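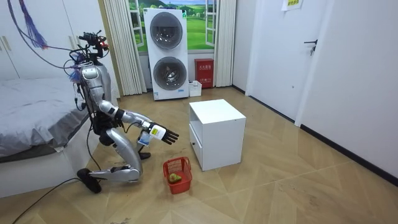
Iyer Prize Draws -- Press Office

2019-11-27

The winning ticket in the Jallska weekly draw was sold at the Dano newsagent on Sodent Road, a shop whose last brush with fortune was a new awning. The ticket, ending in 27, pays its holder a top prize of 8,000 pounds.

Seven smaller prizes went to tickets from the same book. All but two have been claimed, one by a customer who had been using hers as a bookmark.

Winners have until the end of June to come forward. Tickets must be legible -- the press office has seen what a hot wash can do.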